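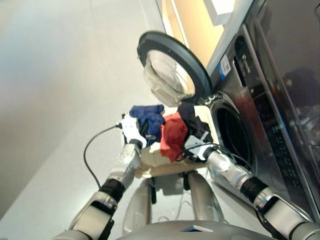

Last updated: 2023-02-26

What the second arm cost us, and what I would budget differently

I get asked about money more than anything else on this blog, so I am writing down how we planned the laundry setup. We are a small group and we do not have a purchasing department. Every order goes through me or through Doaa Kettani, and she is better at it than I am.

The first version of the plan had one arm on a fixed post. Sherif El-Sayed drew it up, and on paper it was half the price of what we ended up with. It would have been fine for towels. The trouble is that a shirt or a pair of pants hangs down from wherever you hold it, and a sleeve will catch on the rim of the drum while the rest goes in. With two grippers you can hold the bundle up with one and feed with the other. We argued over this for most of a month and then went with two arms on one body.

A two-armed robot does not cost twice what a single arm costs, at least not from the people we bought from. We went to a reseller called Sirkow and also got a quote from Plelomport. Sirkow was a little higher but included the grippers and one round of repairs. Plelomport listed the grippers as an extra line, and their cables as another extra line. When I put the two quotes side by side in a spreadsheet with everything filled in, they were close enough that the repair terms decided it. If you are comparing quotes, make your own list of lines first and send it to each seller. Don't work from theirs.

The washing machine

We spent very little time on this and should have spent more. A front loader was a given, as the arms come in from the front and can't reach down into a top loader without a lift. We picked by price and delivery date. What I would check now, in this order:

How far the door opens. Ours swings wide, and that was luck. A door that stops halfway takes away the whole approach path for one of the arms.

The rim. The rubbery rim on the door is thick on ours, and fabric drags on it. I don't think you can avoid this, but you can look at a few machines in the store with a shirt in your hand.

The height of the opening. We had to work low, with the basket on the floor in front of the drum. That means the robot's own base and legs are competing with the basket for the same patch of floor. A stand for the machine would have fixed it. I left it out of the budget to save money, and I have regretted it several times.

The machine is not plumbed in. Maximiliano Cisternas wanted water and a drain from the start. I got a plumber's estimate, looked at it, and put it off to the next round. Loading and unloading can be worked on with dry clothes.

Cables and spares

This was the line I got most wrong. I put down one set of spare cables for the whole project. The gripper cables are thin and they move all day, and the slack has to go somewhere. On the left side it runs in a long loop across the floor. On the right it is a short coil at the wrist, which stays out of the way better. We have spent 294 dollars on cables since we started, against a planned 79. It isn't a large amount next to the arms, but each failure also costs a day or more of waiting, and I had put nothing in the plan for that.

Fouad Gaber has now made a shelf of spares with a card on each box showing the supplier and the usual delivery time. When the last one is taken, the card goes on my desk. I wish we had done it in the first week.

Clothes and baskets

I set aside 100 dollars for clothes and did not spend all of it. Most came from a thrift store. Buy plain colors that are easy to tell apart. Navy and black together were a poor choice on our part. Red is easy to pick out from both. Mostafa Ait Brahim has asked for more light-colored pieces and some that are heavier, such as sweatshirts, and I have put those on the next order.

For the basket, we tried a Moen first. I should say that is the name of the small housewares shop down the street from us and has nothing to do with faucets. It was too tall. The cream one we use now was cheaper and sits lower, so the grippers can get at the clothes over the edge. Buy two of whatever you settle on. Stores change their stock, and a different basket means a different height to work with.

Time

The plan we sent in had a column for money and no column for hours. Unpacking, mounting and getting both arms to behave took far longer than any of us had written down. Doaa kept a log of it in Vomau, the little time tracker we use, and I will go through her numbers before I plan anything else. My guess is that setup hours were worth more than the washing machine, the baskets, the clothes and the cables put together.

What is in the next round

The request goes in at the start of April. As it stands, it has the stand for the machine, a proper cable set for both grippers with spares, more clothes, and a service visit for the arms. The plumbing is on a separate page so that it can be turned down without taking the rest with it. Sherif wants a dryer too. I have asked him to measure the floor first and tell me where it would go.

I can share the blank version of the spreadsheet if anyone wants it. Leave a comment with an address I can send it to. It is set up for US dollars and the tax line will need changing for your state.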